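The Pickup Shelf Needs an Order

By Naomi Mutiso
February 21, 2024

265 shares | 6 comments

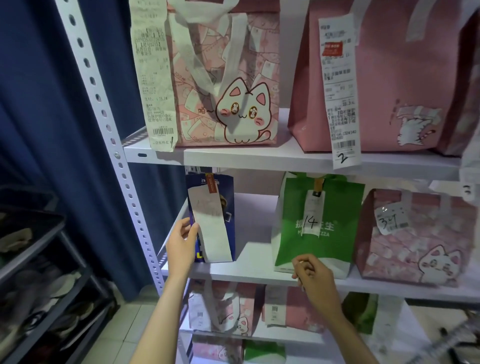
Delivery bags on a metal pickup shelf, with receipts and handwritten numbers.

Most counters that handle delivery orders now have a shelf like this one, and most of those shelves are run badly. The kitchen gets a ticket printer, a timer and a written procedure. The shelf gets a marker. I think the shelf deserves the procedure too, and that the marker is the best part of the current arrangement.

Start with the receipt. A delivery receipt is long by design. It carries the items, the total, the platform name, a barcode and whatever the customer typed in the notes field. It serves the kitchen, the courier and the customer in one strip of paper, and it is set in type sized for someone holding it in one hand. At the shelf it hangs over the front of the bag. A courier looking for an order has to take hold of the paper and flatten it before reading anything.

A large handwritten number fixes this for very little money. It can be read from a standing position, it survives a fold in the paper, and it doesn't depend on knowing where on the receipt the platform prints its code. I have heard managers call the marker unprofessional. Their objection is to the look of it. In use, a thick black "14" on the front of a bag beats any printed code I have seen.

The weakness is placement. One number goes at the foot of the receipt, another across the front of the bag, another on a label. Each is legible once found. The courier has to search the whole surface of every bag, and the time saved by the large digits is partly lost. The rule should be one position, fixed for the site: front face, upper right, on a plain label. Writing on the receipt should be a second copy at most.

Branded bags make the case stronger. A shop that puts a cartoon cat on pink paper has paid for recognition, and gets it, once. When several of its orders wait together the bags identify the shop and say nothing about the order. Color works as a first sort for a courier who knows which restaurant he is collecting for. Past that point the printing takes up the area where the number ought to go. Bag suppliers could leave a blank panel on the front. Drerier and Ultalum both sell plain stock with one, and neither charges extra for it at the volumes a small kitchen orders.

Then there is the shelf itself. Slotted uprights allow the levels to be moved, and few sites ever move them. The spacing is set on the day of assembly and stays there. It should be set by the tallest bag in regular use, with enough clearance for a hand to go over the top and take the handle. Where clearance is short, people pull from the bottom or the side, and soup does not tolerate that.

Numbers should also run left to right, low to high, with gaps left open after a pickup. Staff at the Obura food hall, where I worked the handoff counter for 2 years, filled every gap at once to keep the shelf looking full. By the evening peak the sequence meant nothing. We stopped filling gaps in March and the arguments at the counter became shorter.

The usual counterproposal is a locker bank with screens and codes. Sukelow quoted us 2345 dollars for the smallest unit, before installation. It would have held fewer orders than the shelf it replaced. I would spend a fraction of that on labels, a box of markers and strips of tape to number the shelf edges.

6 comments
Share this article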